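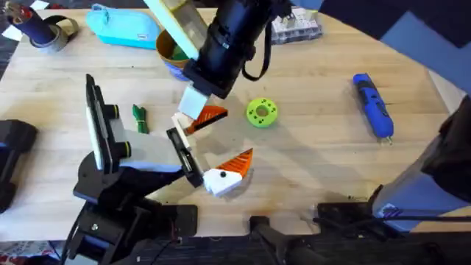
Does the Trutari two-arm kit need both arms on the same controller?

Each arm runs off its own board, and the two boards share one cable to the PC. You can unplug either arm and keep using the other.

Sorry to start with somebody else's question, but that one has landed in my inbox so many times that I'm putting it at the top where people will see it. The longer answer to Rasa's message is underneath, and her original is quoted in full so the people on digest can follow along.

> From: Rasa Vaher
> To: the tabletop arms list
>
> Hi all, we're a small makerspace in Estby and we have a bit of money to spend before the end of May. I've been looking at the Trutari pair, mostly for the evening group, who are past the wheeled robots and want something that picks things up. Younes Shawky told me a few of you have had one for a while.
>
> What I'd like to know: how long did it take to put together, is the software usable by people who don't write code for a living, and what breaks? Also, is the paid support plan worth having? The sales page is all smiles and I can't get much out of it.
>
> We have one decent table and a carpeted room. Would that do?
>
> Thanks, Rasa

Hi Rasa,

Good timing, I've had ours set up at the Ullonton workshop since the winter and I've got opinions! I'll go through your questions more or less in order, with detours.

Putting it together took me two evenings, and the second one was mostly cables. The printed instructions are fine up to the wrist and then they get vague, so use the PDF from the download page, which is newer. There are 40 screws in the small bag and they come in two lengths that look nearly the same. Sort them before you start (I didn't, and had to take the shoulder of the left arm apart again). Angus Paewai did his in one afternoon, but Angus has built three of these things from scratch and owns better screwdrivers than I do.

Your table is probably fine. What matters is how stiff it is. Both arms throw their weight around more than you'd expect when they change direction, and on our old folding table everything on it shivered. We moved to a solid wooden top and that was the end of it. Check the edge before you buy, though - the clamps want something they can close on squarely, and a rounded edge takes some fiddling. Carpet is no problem at all, and I've come to like it for the obvious reason that small parts land on it and don't roll off under a cabinet.

Software. You teach it by moving the arms through the job by hand, then it plays the moves back, and that part is easy enough that my neighbor's kid was doing it inside ten minutes. Where it gets harder is when you want it to cope with things being in a slightly different place. There's a camera mode for that and it works, but you need a lot of runs to get anything good out of it. I recorded 125 for a simple pick up and put down job and it was so-so. With 500 it was good enough that I stopped hovering. So it isn't a demo you set up an hour before the visitors come. No code needed for any of it, just patience and somebody willing to reset the table over and over.

On that subject, use odd shapes. Everyone starts with plain cubes and then wonders why the thing is useless with anything else. White blocks and orange cone shapes have been great for us, partly because you can make a bird out of them, and the evening crowd will happily spend an hour getting two robots to build a bird where they'd give a cube five minutes. A roll of tape is a nice next step, and a soft pencil case is harder than you'd think. Leave a bit of ordinary clutter on the table while you record, too. Ours did beautifully on a clean surface and then fell to pieces the first time somebody put a cup down.

What breaks: finger pads, first and mostly. They're glued, the glue is poor, and they start to lift at the corners. Contact adhesive fixes it. The small servo in the wrist is the other one. I've replaced one, and Ngaio Merrick has replaced two, but she runs hers a lot harder than I do. Keep a spare in the drawer. The part you want is number 1181, and make sure you order the version with the metal gears, because the plastic one is still listed right next to it and costs only a little less. Also, keep a strap or tie on any cable that runs down the arm, and leave slack in it. A tight cable will pull its plug out at full reach, always in the middle of your best run.

Support plan: I'd skip it the first year. I paid for it and used it once, about the wrist, and the reply was polite but slow. Amos Haverford on this list answered the same question before breakfast. If your makerspace has to have something in writing for the insurance people then fair enough, the basic level covers that. The one extra I would pay for is the Faulkner gripper set, which fits the same mount and has a longer finger. It makes reaching past one object to get at another so much less annoying.

Would I buy the pair again? Yes, I think so. If money is tight, get one arm now and the second later, it's the same price either way and the single arm will keep your group busy for months. Two arms handing things to each other is where the fun is, but it's also where all the hair pulling is.

You're welcome to come over to Ullonton and have a go before you spend anything. After six in the evening is best. Bring whatever objects you want it to try, and tell Younes he still has my hex keys.

Does anyone else have the newer base plate, by the way? I'd like to know if the holes line up with the old brackets before I order one.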